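Setting up a block-to-tray station for shared use

Applies to: Travero benches running the Flumton cell controller, software 2 or later.

This page covers the changeover from hand loading to automated loading at a single bench, and the duties that remain with the operator afterward. Wiring and guarding are covered in the Laing install sheet. Finish those first.

Before you start

Clear the bench top of paperwork, tape and hand tools. The vision step looks for dark parts on a light surface, and anything left out may be picked up as a part. Wipe the top with a dry cloth. Set the overhead lights to the level used during the shift. A station taught at night under half lighting will miss picks in the morning.

Teaching the positions

1. Set the tray near the front edge of the bench, long sides running roughly parallel to the edge. Leave it empty.

2. Place one block to the left of the tray. Leave a narrow gap so the two outlines read as separate objects. The block may lie at an angle — the controller works out the rotation.

3. In the Flumton menu, open Teach and select Part. Confirm the outline on the screen, then repeat with Tray.

4. Run 5 dry cycles at low speed with one person at the stop button. Put the block back at a different angle each time.

5. If the controller reports the tray as a part, raise the contrast setting by 2 and teach both again.

Save the job under the bench number. Do not save it under an operator's name. Jobs saved that way at the Grakent site were lost to the next shift when the login was closed.

What changes for the operator

The operator no longer lifts each block. The work becomes supply, checking and recovery, and one person normally covers 4 benches. Walking distance goes up and wrist load goes down. Plan breaks on the new pattern; the old piece-rate timing does not apply.

Keep one manual loading period per shift. Operators who stop loading by hand lose the feel for a chipped or underweight block, and the vision step does not check for either.

Stops longer than a minute go in the bench log with the cause, including stops the operator cleared alone.
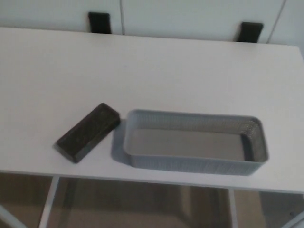 Renato Henríquez: We kept the manual period too, but moved it to the start of the shift. At the end, people were tired and skipped it. One thing I would add under the operator section is who decides when a bench goes back to hand loading. Ours had to call a lead every time, and the line sat waiting. Now the operator makes that call and writes it in the log.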